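Search the archive Go Advanced All lists

Josinberg Tabletop List
Message 804
Subject: Re: labels on small blocks, and the great backdrop question
From: Kiros Shiferaw
Sent: Sunday

Hi everybody,

Sorry for going quiet, I had family staying and the table was covered in casserole dishes all weekend. Catching up now. I'm quoting Yilma's message because a couple of you said it never reached you (check your spam folders, mine was in there too).

> Hi list,
>
> I'm getting a table ready with a bunch of little white cubes on it and I
> have questions. First, the labels. I print them dark on white and stick
> them near the top of one face, and after a week of being picked up and put
> down the corners start lifting. Is there a paper that holds up better, or
> should I be writing straight on the cube with a pen?
>
> Second, does anyone here use a green backdrop that ISN'T full of folds?
> Mine came out of a bag and it still looks like it came out of a bag.
>
> Third, black tabletop, yes or no? My wife says it will show every crumb.
>
> Thanks,
> Yilma

OK! Taking these out of order because I have feelings about the tabletop.

Black, yes. Your wife is right about the crumbs, and the dust, and the fingerprints, and the one cat hair that will show up every time no matter what you do. I went through a gray table and a fake butcher block before I settled on black and I'm not going back. White cubes on a pale top just disappear on me, I kept knocking them with my sleeve. On black I can find them from the other side of the room. I keep a barely damp microfiber rag in the drawer and wipe the whole thing before I set anything down. Don't use the spray stuff with the lemon smell, it left a film on mine and the cubes picked it up on their bottoms and then everything had a faint gray ring. Took me forever to figure out where the rings were coming from. Matte is better than shiny too if you get a choice. I bought a shiny one first (it was on sale, what can I say) and all I ever saw in it was the ceiling light.

Labels. I've done both, pen and sticker, and each one annoys me in its own way. Pen looks great on day one. Then it smudges if your hands are at all warm, and if you write the wrong thing you're stuck with it or you're sanding. Stickers lift at the corners, same as yours. What helped me was cutting the corners round before I stuck them down – I use the corner punch from my scrapbook box, the kind with a spring. A round corner has a lot less to catch on. I also moved mine down from the top edge a bit, onto the middle of the face. If your fingers pinch the cube near the top, that's where the label gets rubbed, and low down it's mostly left alone. I do like how they look right up at the top though, so I go back and forth on this and my sets are not consistent at all.

For paper, I've had good luck with the plain matte label sheets from Dostero, the thin ones. The thick ones feel nicer but they want to stay flat and they'll peel themselves right off an edge. Press the label down with the back of a spoon and then leave it overnight. I know, I know, I never want to wait either.

And please, put the writing the same way up on every cube. I did a whole set of 13 one evening with a movie on and when I lined them up the next morning 3 were upside down. Everyone who came over that week pointed it out to me.

Backdrop. I don't think you'll ever get all the folds out and I've stopped losing sleep over it. Steaming helps, while it's hanging, from the back, top to bottom. Ironing it flat on a board made mine worse, I ironed brand new creases in beside the old ones. Soft folds I can live with. It's the sharp shipping creases that bug me, the ones in a grid, and those do drop out if you hang it and then leave it alone for a while. I clip a long dowel along the bottom hem. Also pull it a little away from the table if you have the floor space – mine used to drag along the back edge and every time somebody walked past, the whole thing moved and took a cube with it.

Whoever asked a while back about printed sheets (was that you, Pekier group folks?), the ones with the square patterns: I print mine on ordinary white paper and leave a light border around each square. Two by two on a page is what I like, any more than that and I end up squinting. Make sure your printer isn't set to "fit to page" because it will quietly shrink everything. I ran off 10 sheets in April before I noticed, and they're all shopping lists now. If the paper curls, put it under a heavy book the night before. I don't tape it to the table anymore, the tape took the finish off one corner and I'm still sore about it.

What I haven't solved is storage. The cubes live in an egg carton right now, which keeps the faces from rubbing, but the carton itself sheds little bits and we're back to wiping things off a black table. Somebody must have a better idea. Fabric bag? Pencil case? I tried a cookie tin and the noise was unbelievable.

Yilma, tell me how the round corners go. And say hi to your wife, she's right about the crumbs.

Kiros
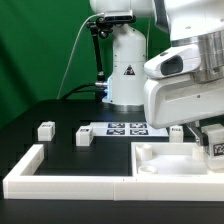
Filed under: Table setups

White cubes in a row, the dark labels up near the top on a couple of them, the two by two sheet on the black top, green backdrop behind with its folds. Please send in your own setups, messy ones too, I'd love to see how other people space things out. And if you have a storage answer, put "storage" in the subject line so I can find it later!

3 replies Share Print this message

Contact the list owner | Copyright Josinberg Tabletop List | Back to top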